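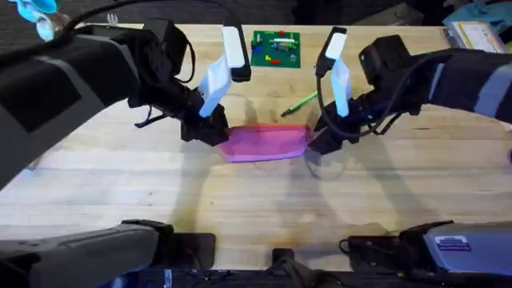
**Session 4: Two arms on one table**

Evening course, home and shared-workshop robot building. Notes by Jolán Dobos. Bring these with you, as we work from them at the bench.

Last session each group got a single arm to move to a taught position and close its gripper. This session covers a pair of arms facing each other across a table, passing or holding one object between them. Most of the trouble is in the setting up, so most of these notes are too.

## 1. The table

Use a heavy top. A butcher-block top is good: it does not flex much and it takes screws well. A thin desk will rock when both arms slow down together, and you will spend the evening chasing an error that is in the furniture.

Fix each base before you plug anything in. Two clamps per base is the minimum. Check them again after the first ten minutes of running.

Mark the middle of the table with masking tape and measure both bases from that mark. In the Bozsik build, which several of you are copying, the bases are 900 mm apart. Write your own figure on the tape. You will need it in section 3.

## 2. Fingers and cables

The Tinano fingers are printed in white, the grippers are black. Keep it that way if you print your own. Pale fingers against a dark body are easier to see when you are lining up by eye from the other side of the table.

Parallel grippers close along one line only. Before picking anything up, turn the wrist so that this line runs across the thinnest part of the object. For a flat piece that means one finger on top and one underneath, or one on each narrow edge, depending on how it is lying.

Cables at the wrist need slack. Move the arm by hand, power off, through every position you plan to use, and watch the loop. It should never go tight. It should not be so long that it drags over the work either. Tie it to the forearm with a loose tie and leave the last stretch free.

## 3. Telling each arm where the other one is

Each arm counts from its own base. Neither one knows about the other. The controller needs one shared origin, and we use the tape mark.

1. Jog the left arm until its closed fingertips touch the tape mark. Save the position as `L0`.
2. Move the left arm clear.
3. Do the same with the right arm. Save as `R0`.
4. Open the pair file and enter both positions, with the base spacing you measured.
5. Send both arms to a point 275 mm above the mark, one at a time. Measure the height of each with a steel rule.

If the two heights differ by more than 6 mm, go back to step 1. Do not correct it by typing an offset. Ernő did this on the first build and every position away from the middle was wrong afterwards.

## 4. Holding one object with two arms

Start with something light, flat and cheap, in a strong colour. A bright piece shows up well on a wooden top and you can see at once if it tilts.

Order of work:

- Left gripper closes on its end. Wait.
- Right gripper closes on the other end. Wait.
- Both arms lift together, at the slowest speed.
- Stop, look, and only then move sideways.

The arms are now joined through the object. If one moves and the other does not, the object bends or slips, or a motor trips. For this reason the pair file has a line `linked = yes`. With it on, you give a position for the object and the controller works out the two arms. Set it after both grippers have closed and clear it before either opens.

Grip force is a number from 0 to 255 on the Hondell board. Start at 114. Go up in small steps if the piece slides. Printed fingers will bow outwards if the force is too high, and they stay bowed.

## 5. Things on the table

Small items may stay out at the back as long as they are outside the travel of both arms. A LEGO baseplate with a few bricks on it is useful later, for the placing exercise in session 5. Pens are a nuisance. They roll under the grippers.

## 6. Exercise

Work in pairs, one person at the keyboard and one at the stop button. Swap halfway.

a) Complete section 3 and note both heights.

b) Lift a flat piece with both arms, hold it level while your partner counts to twenty, and put it down where it was.

c) Repeat b) with the left arm at half the grip force. Note what moves first, the object or the finger.

d) Move the piece towards the far side of the table and back without letting go. Watch the elbows. They come in towards each other as the arms stretch.

If you want to photograph your set-up for your log book, the club Nikon is in the grey cupboard. Put the card back in it.

## 7. Before next time

Read the pages on placing in the green folder. Ernő Hegyi takes session 5 and will want your pair file on a stick, named with your group letter. Groups that have not finished 6 b) can use the workshop from 5 p.m. until we start.

Spare fingers are in the drawer under the printer. Sign for what you take.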